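Who Gets to Press Publish? A Student Report on Community Media in Stanonstead
Zdislava Machala
Final project, Media and Society seminar

When I signed up for this seminar I thought I would write something about hashtags. I had a whole folder of them, sorted by color, and a very grand title. Then in July I went home to Stanonstead to help my aunt with her move, and I ended up spending most of my free evenings at the neighborhood news site where she used to write the column on bus routes. The site is called Rarken. It has been running for 20 years, it looks every bit of its age, and I became so fond of it that the hashtags went back in the drawer.

My question for this report is a fairly plain one. Rarken began as an open publishing site, meaning that anybody could post a story and it would appear at once, with no editor in between. Today it has an editing group and a waiting line for stories, and most of its readers come to it through a commercial platform. I wanted to know how the people who make it feel about that change, and whether they still think of what they do as activism.

How I went about it

I talked with 4 people who write for the site, two of whom were there in the first year. The talks were long (one of them lasted through supper and well into dessert) and I took notes by hand, which I typed up the same night while I could still read them. I also read through the site's old posts from its first 2 years, or as many as are left. A server was lost at some point and everyone tells the story of it differently. I promised the writers I wouldn't use their names, so I call them the first, second, third and fourth writer, in the order I met them.

What the early site was like

The old posts are a delight and also a mess. There are reports from the tenants' meetings in the Judmont buildings, typed in a hurry, with people correcting each other underneath. There are poems. There is a very long quarrel about a parking lot. The first writer remembered those days with a lot of warmth, but she was quick to tell me about the insults and the fake notices too, and about how tiring it was to clean them up at midnight. "We believed the door should be open," she said, "and then we were the ones standing in the draft."

The editing group came out of that tiredness. It started as a few people taking turns, and they wrote down their rules on a single page, which is still posted on the site. I was surprised by how gentle the rules are. A story can be held back, but the person who sent it has to be told why and has to be offered help with fixing it.

The platform question

The harder change came later. Readers stopped typing in the address and began following links from their feeds, and the writers noticed that calm, useful stories were hardly seen at all. The third writer did a small test over one month and found that an angry headline brought in about 40 more comments than a quiet one on the same story. He stopped the test early. He said he didn't like what he was learning to do.

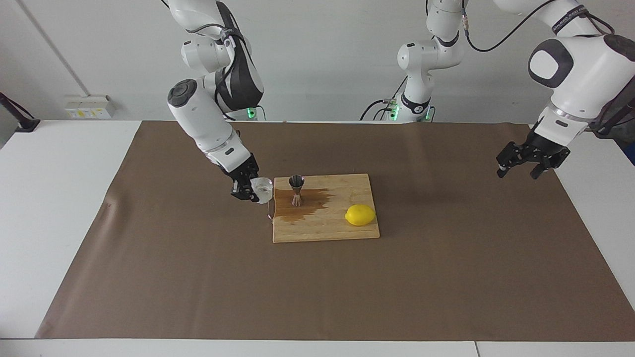 The second writer took a different view, and I want to be fair to her, as I came in ready to disagree. She thinks the platform gave Rarken readers it would never have met otherwise, especially the younger families on the Kadlec side of town, and she would put up with a good deal to keep them. What worries her is the guessing – the rules for who sees what can change overnight, and the people who depend on them hear nothing.

What I take from it

I can't say much about community media in general from a handful of talks in one town. I also care about these people, and my aunt wrote for them, so my distance is not what it should be. Still, I heard the word "control" used in two quite separate ways. The editing group is a kind of control the writers can argue with, and they do, loudly. The feed is one they can only try to please or ignore.

All of the writers said yes when I asked if the work was activism, though the fourth took a long time to answer and then talked mainly about the bus routes. The column has been empty since my aunt moved. They have asked me to try a few, starting with the one that no longer stops at the library.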